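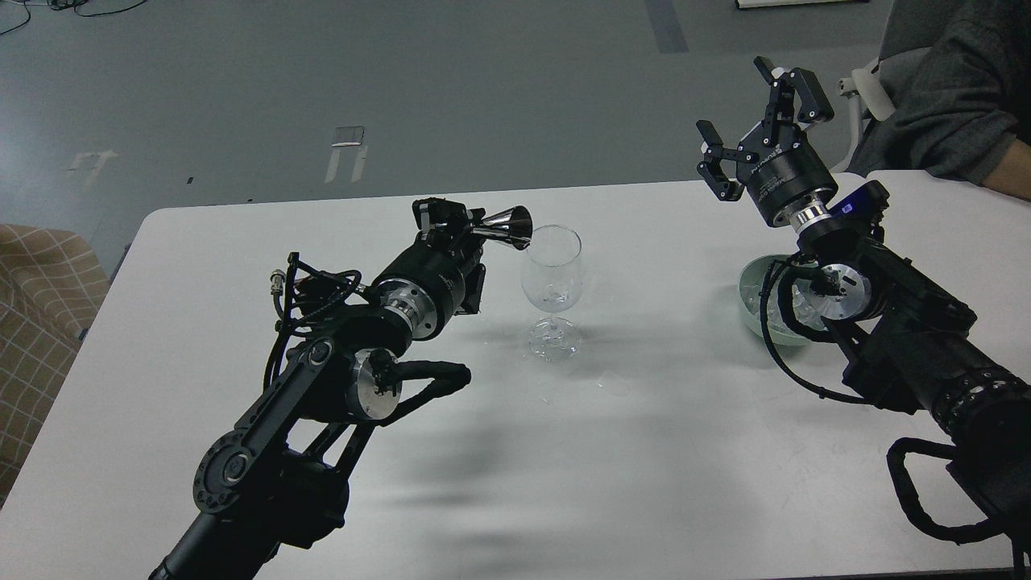 Devagar demais também estraga, avisa Kerttu Toivonen. Se a pessoa hesita, o robô aprende a hesitar, e depois não há quem lhe tire a mania.

Fico com a frase no caderno. Norkport, fevereiro, oito da manhã e já se trabalha. A Niskanen ocupa uma sala de chão de betão cinzento, mesa branca, dois braços pretos. Em cima da mesa um copo de vinho, vazio. O braço esquerdo segura um funil cromado junto à borda. O direito, com a pinça aberta, por enquanto não segura nada.

Verter. A tarefa chama-se assim, só isso, na folha colada à porta. Funil ao copo, líquido no funil, funil fora. Uma criança faz. O robô não faz, ou faz mal, ou faz bem sete vezes e à oitava empurra o copo.

Por isso ensina-se. Ninguém escreve as trajectórias linha a linha, isso já lá vai. Há dois caminhos, explica Martti Lappalainen, a falar depressa e a comer uma sandes. O primeiro: agarrar no braço e levá-lo pelo gesto, como quem ensina alguém a pegar na caneta. O segundo: comandar de longe, com um par de braços mais pequenos que o grande imita. Em ambos fica tudo registado, ângulos, força, imagem. Cada repetição é uma demonstração. Para verter pediram 600. Quando lá estive iam em 197.

Cento e noventa e sete vezes o mesmo gesto. Pergunto se cansa.

"Cansa o ombro", diz Martti. "A cabeça vai para outro lado."

E aí está o problema, segundo Haris Jadoon, que revê as gravações à tarde. A cabeça vai para outro lado e o gesto também. Ele deita fora as demonstrações distraídas: o funil que bate no vidro, a pausa sem razão a meio do caminho, a correcção em cima da hora. Nem todas. As correcções boas guarda, porque o robô também precisa de ver como se sai de um engano. Que percentagem deita fora? Não diz. Depende do dia, depende de quem esteve ao comando, depende do almoço.

Experimentei. Comando à distância, 2 tentativas. Na primeira apertei a pinça antes de chegar ao sítio. Na segunda cheguei ao copo e não soube o que fazer com a mão esquerda, que é coisa que nunca me aconteceu na vida. O atraso é mínimo mas sente-se, o corpo está à espera de peso e o peso não vem. Kerttu diz que ao fim de uma semana a pessoa deixa de pensar nos braços como braços dos outros. Eu não tive uma semana.

O vidro é de propósito. Transparente, com reflexos, a câmara perde-lhe a borda. Com uma caneca seria mais fácil, e por isso mesmo começaram pela caneca e passaram adiante. O metal polido do funil também não ajuda, apanha a luz toda. Se o sistema aguenta isto, aguenta uma cozinha, é a aposta da casa. O programa que treina sobre as gravações chama-se Flaseo e corre de noite. De manhã há sempre alguém a ver o que saiu.

O que saiu na manha em que lá fui: o braço aproximou-se, parou a cerca de um dedo do copo, recuou. Aproximou-se outra vez. Martti riu-se, reconheceu-se. "Sou eu, eu faço isso." Fazia, de facto, vi depois nas gravações dele, uma espécie de balanço antes do gesto, como quem vai para saltar e não salta.

Pediram-lhe que deixasse de o fazer. Está a tentar. Faltam quatrocentas e três.

Início | Reportagem | Oficina | Arquivo | Assinaturas | Contactos

Comentários

Minttu Kettunen
Trabalhei com comando à distância numa linha de embalagem e confirmo o do ombro. Ao fim do turno nem conseguia pentear-me. Faltou falar das pausas, que pausas fazem?

Tyyne Turunen
Gostava de saber se misturam demonstrações de pessoas diferentes. Na Bitircombe usávamos só uma pessoa por tarefa e o robô ficava óptimo, até se mudar o copo de sítio.

Minttu Kettunen
@Tyyne pois, connosco foi ao contrario, quatro pessoas e o braço não se decidia por nenhuma.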